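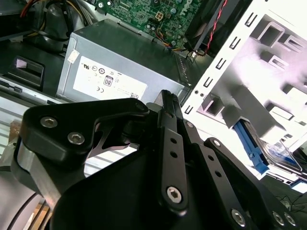

PLITUSBERG — 2 August 2025

So, my project. I spent most of the spring semester and a good part of the summer sitting on hard benches in two courthouses, watching first appearance hearings and trying to work out how much of what was said reached the person it was being said to. The course is Law and Public Institutions, my partner was Teodor Nyberg, and our adviser was Graça Bragança, who read every draft and wrote "says who?" in the margins more times than I'd like to admit.

If you've never been to a first appearance, it's the short hearing a person gets soon after an arrest. The judge reads out the charge, tells them they have a right to a lawyer, and decides whether they can go home and under what conditions. It's where bail gets set. It's also really quick, and a lot of it is in language that I had to look up afterward, and I was sitting there well rested with a notebook and no charge hanging over me.

What we wanted to find out

We started with a much bigger question, which was whether bail conditions are fair. Graça let us chase that for a couple of weeks and then asked how we planned to measure fair. We had no plan. So we cut it down to something two students could do from the public gallery: when a person needs an interpreter, do they get one, is it in the room or over the phone, and does everything said in English get said to them too?

That last part turned out to be the heart of it, and also the hardest to do well. Teodor speaks Spanish and Portuguese at home and I have decent Spanish, so we could only judge the hearings in those languages. For anything else we wrote down when the interpreter was talking and when they weren't, and left it there.

How we did it

We picked Plitusberg because we live here and Miruvby because it's a bus ride away and has a smaller courthouse with only one judge on the morning list. We went on different days of the week so we wouldn't only see one crew. Both courts let anyone sit in. You can't record, though, so it was all pen and paper, and my handwriting got pretty awful by the end of a long morning.

We made a sheet to fill in for each hearing and named it Lobo, after Teodor's dog, as a joke that stuck (it's called Lobo in the appendix too, sorry). Lobo has boxes for start and finish time, the charge read out or skipped, lawyer present or on screen, interpreter present or on the phone or missing, and a big empty space for notes. The first version had way too many boxes. By the time I'd decided between "partly audible" and "mostly audible" the next person was already standing up. We threw out the first week's sheets completely and started over with the shorter one.

We each filled in our own sheet and didn't compare until the lunch break. When we disagreed we wrote down both answers. We mostly disagreed on when a hearing started — I counted from when the name was called and Teodor counted from when the judge began speaking. We settled on his way.

What we saw

We got usable sheets for 88 hearings across the two courts. An interpreter was used in 17 of them. The typical hearing lasted 135 seconds, and that's the median, so half were shorter. I timed myself reading the standard list of rights out loud at a normal pace in my kitchen and it ate up a scary amount of that.

Hearings with an interpreter were longer, but less than you'd think. If everything is being said twice, one after the other, the hearing ought to take a lot more time. When we looked at our notes, the reason was pretty plain. The parts spoken straight to the defendant (name, charge, rights, "do you understand?") were nearly always interpreted. The parts where the lawyers and the judge talked to each other mostly weren't. So the prosecutor would say why she wanted a higher bail, the defense lawyer would answer, the judge would ask about a job or an address, and the person whose job and address it was would be standing there looking from one face to the next. Then the judge would announce a decision and that would get interpreted.

I don't want to make the people working there sound careless. One judge in Miruvby stopped twice in one hearing to ask the interpreter to catch up, and waited. A clerk in Plitusberg spotted that a man was nodding along to everything and asked him, kindly, if he'd like someone to help with the language. He hadn't been listed as needing it. We had a box for that on Lobo by accident, left over from the long version, and I'm so glad we kept it!

The phone thing

Plitusberg has interpreters come in person on certain mornings and uses a phone service called Gavero the rest of the time. Miruvby is Gavero only. The phone sits on the clerk's desk with the speaker on, and the defendant stands several steps away behind a rail. In the gallery we could hear it okay if no one was moving around. I can't tell you what it sounded like from behind the rail, and that's a gap in the project, and I wish we'd asked permission to stand there during a recess and test it.

What I can say is that on the phone the interpreter can't see who is speaking. We heard "sorry, who was that?" over and over. In person, the interpreter stands next to the defendant and can murmur along while the lawyers are talking, and a couple of them did exactly that without being told. On the phone there's no murmuring.

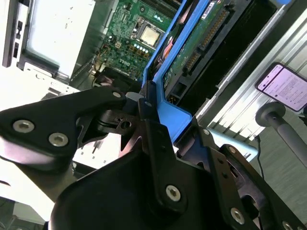
I asked Graça whether we could write that in-person is better, full stop. Says who, obviously. We had too few hearings of each kind to say it with numbers, so in the report we say that every hearing where the lawyers' argument got interpreted all the way through was an in-person one, and we let the reader take it from there. I still think in-person is better. I'm allowed to think it in this section, she checked the guidelines.

The handbook

Both courts work from the same state handbook on language access. It's 30 pages and it's clearer than I expected. It says the whole proceeding should be interpreted, including what the lawyers say to each other on the record. So the rule we thought was missing is there already. Teodor found it on page four after we had drafted a whole recommendation asking for it, and we had a fairly quiet evening after that.

We rewrote the recommendation. Now it asks for a card on the bench and on both lawyers' tables with that one rule on it, and for the judge to say out loud at the start that everything will be interpreted and to please pause. It also asks for the phone to be moved to the rail. We sent a copy to the clerk's office in each court. Miruvby wrote back with thanks and said they'd look at the phone. I haven't heard from Plitusberg yet.

What went wrong

Besides the first week's sheets? We didn't talk to any defendants. We'd planned to, and we had questions written up, but the approval process for interviewing people with open cases is long (as it should be) and we applied too late. That means our project is about what was said in the room and has nothing on what anybody understood. A person could hear every word in their own language and still walk out with no idea when to come back. Or catch half of it and be fine, because their lawyer explained it in the hallway.

We also changed the courtroom a little just by being in it. The gallery in Miruvby is small, and by the second week the bailiff was saying good morning to us by name. I think people knew we were writing about interpreters. It's possible they were more careful on our days, so if anything our picture may be kinder than the usual.

And my notes from the earliest mornings lean too much on how I felt. There's one that just says "this was too fast" underlined, with no time written in. It couldn't be used for anything.

What's next

Teodor is graduating and moving, so I'm carrying this on with whoever wants to join. I'd like to go back in October, when the Plitusberg court switches over to its new schedule, and use the same sheet so the two sets can be compared. I've already put in the paperwork for the interviews, early this time. If you speak anything other than Spanish or Portuguese and can spare a few mornings, please write to me through the department office. The list starts at nine, the doors open half an hour before, and the benches on the left side are the ones where you can hear.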